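**Water at the Tukstead studio: what changes after the pipe work**

The water main on Gellow Street will be replaced in two stages, and the first stage starts on 28th September. The town has told us to expect low pressure in the mornings and a few short shutoffs. Classes will run as normal. The showers will be closed before noon while the work is going on, and the drinking fountain by the front desk will be closed all day.

Members have asked whether they can bring their own drinks onto the studio floor. Yes, you can. The old rule was plain water only, and it was written when we had carpet. Tea, juice and anything else you like are fine from now on. Please keep hot drinks in something with a lid, and wipe up spills with the gray cloths on the hooks. Don't use the spray on the machine pads for sticky spills. Use a damp cloth first, then the spray.
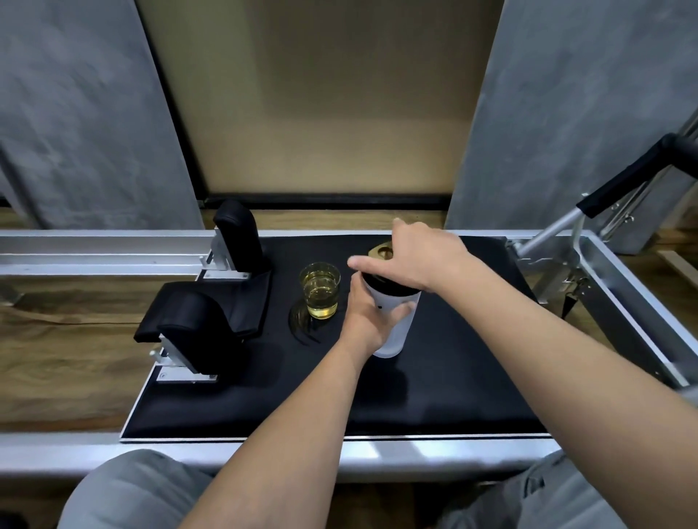
**Katherine Bedoya**
Studio manager, Tukstead

The fountain has been on its way out for a while. We had it serviced in July and the repair bill came to $228, which bought us six good weeks. A new one with a bottle filler is $1,045 before fitting. Dimas Oei has looked at the wall behind it and says the existing pipe can stay, so fitting should be a morning's work once the street is finished. I have ordered it from Plotitz and will post the delivery date on the board when they confirm it.

Until then there will be two large water coolers in the hall, one outside each changing room. Bring your own bottle if you have one. We will have paper cups, but we go through them fast and I would like to stop buying them by the end of the year.

Some notes on the showers. The afternoon hot water should be the same as usual, though the first minute may run cloudy after a shutoff. Let it run until it clears. If it doesn't clear, tell the desk and use the other side. The Arboleda pool has agreed to let our morning members use their showers during the first stage. Show your Tukstead card at their side door. Towels are not included there.

The early class with Yurani Palomino moves back 15 minutes so that people have time to walk over to Arboleda and still get to work. Murray MacDonald's beginner class stays where it is. If the new time doesn't suit you, you can switch to an evening spot at no charge, and Consuelo Cusi at the desk can do that for you in person or by phone.

The second stage is on the far side of the street and should only affect parking. I'll write about that in the next issue.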